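Last updated November 2022
By Adwoa Kyei

Budgeting for the Second Arm: How Small Operators Plan for Kitchen Automation

When the Miston Culinary Institute set out to equip a test kitchen with robot arms, its first draft budget ran to a single page. The arm had a line to itself. Everything else, from the mounting hardware to the staff hours, was gathered under one heading at the bottom and given a figure that no one involved now cares to defend. The draft was returned by the finance office with a request for detail. The version that was finally approved ran to eleven pages, and the arm accounted for less than half the total.

The institute's experience is common among schools, small laboratories and food businesses that are buying automation for the first time. Prices for light articulated arms have come within reach of departments that would once have needed a capital grant. Purchasing procedures have been slower to change. Many organizations still treat the arm as an appliance, to be ordered, delivered and plugged in, and discover the remaining costs one invoice at a time.

Iestyn Parri oversees equipment planning at the institute, and he divides every proposal into four parts: the machine, the station, the people and the reserve. The machine is the arm itself, together with its controller, its gripper and any sensing equipment. The station is the place where it will work. The people are those who will run it, maintain it and be responsible for it when it stops. The reserve is money that has not been promised to anything.

"The first part is the easy one, as you can get it from a catalog," Parri says. "I spend very little time on it. If a department comes to me with three quotations for an arm and nothing written down about the room, I send them back to the room."

The room, in a kitchen program, is seldom simple. A factory cell can be built to suit the machine. A kitchen station has to remain recognizable as a kitchen, as the tasks under study are those of a home or a small commercial counter. Objects differ in shape, weight and finish. Surfaces reflect light. Outlets are placed where a cook would want them, and cables must be routed across or around the areas where work is done. At the institute, the station budget covered new electrical circuits, cable covers, a change of lighting, and shelving to hold the controllers away from the counter. None of these items appeared in the original page.

Consumables proved a further surprise. Cutting boards, canisters, utensils and packaged foods are handled many times over in the course of a project, and they wear, dent and go stale. The institute now allows $268 per station per quarter for replacements, a sum that Parri describes as modest and entirely necessary. Purchases are made from ordinary stores. The program had at first bought matched sets from a restaurant supplier, then abandoned the practice when the instructors pointed out that very few working kitchens own a matched set of anything.
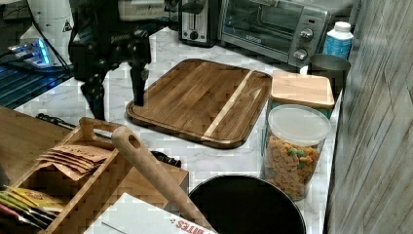
A reader in Harkolgate, whose bakery leased two arms last year, wrote to this magazine to dispute the value of such allowances, arguing that small businesses cannot afford to plan at the level of the canister and the cutting board. The bakery had set aside a single sum for all incidental costs, the letter explained, and had managed well enough by requiring the head baker to sign for anything above $50. In the reader's view, a long budget encourages departments to spend every line in it.

There is merit in the objection. A detailed plan takes time to prepare, and the time has a cost of its own. Parri puts the preparation of the institute's final budget at nine working days, divided among three people. For a business with a staff of six, that would be a serious expense. He maintains, however, that a shorter plan should still name the same four parts, even where two of them are given a single figure each.

The choice between leasing and purchase deserves separate attention. Miston obtained terms from two suppliers. Rilludo offered an arm with gripper and controller on a monthly lease of $578, with repairs included and a minimum term of two years. Kravets offered outright sale with a one-year warranty, after which a service contract would cost $840 annually. The institute chose to buy. Its programs are planned on a five-year cycle, and its workshop already employed a technician able to carry out routine maintenance. A department without such a person might reasonably decide the other way.

Both sets of terms contained clauses that the institute's purchasing staff had not met before. The lease restricted use around liquids unless a protective sleeve was fitted, and the sleeve was sold separately. The sale agreement covered the arm and the controller but treated gripper fingers as wearing parts, excluded from warranty. Food work is hard on fingers, which must be cleaned often and are sometimes brought down on a hard surface with more force than was intended. Buyers are advised to ask for the price of a replacement set in writing and to order one spare set with the machine.

Staffing remains the largest item that first-time buyers leave out. An arm in a teaching or research kitchen requires an operator during working sessions, and it requires someone to prepare the counter before each session and clear it afterward. The institute had assumed that existing kitchen assistants would absorb these duties. By the end of the first term the assistants were recording several additional hours a week, and a part-time post was created in the second year's budget to relieve them. Training was also required. The suppliers' introductory courses were sufficient for the technician but assumed more knowledge of software than most of the culinary instructors possessed, and a second, shorter course was written in-house.

Insurance and safety review should be started early. The institute's insurer asked for a written risk assessment for each station, including the distance kept between a moving arm and any person, the location of the emergency stop, and the procedure for working near heating appliances. Its reply took seven weeks. The arms had by then been delivered and remained in their crates, with the warranty period already running. Parri now submits the assessment before the purchase order is signed.

As to the reserve, the institute holds $1,000 per station, to be released on the signature of two members of staff. In the first year it paid for a replacement power supply, a set of longer cables and the repair of a countertop. The unspent balance is carried forward, an arrangement that required the finance office to amend its rules on departmental funds and that took longer to negotiate than either supplier's contract.

A second arm is now under consideration for the same kitchen. The proposal has been with the finance office since the start of term, and it lists the circuits, the shelving and the assistant's hours ahead of the machine. A decision is expected before the next intake of students. Should it be approved, the existing station will be closed for two weeks while the counter is rewired, and the autumn classes that use it will move to the bakery laboratory on the floor above.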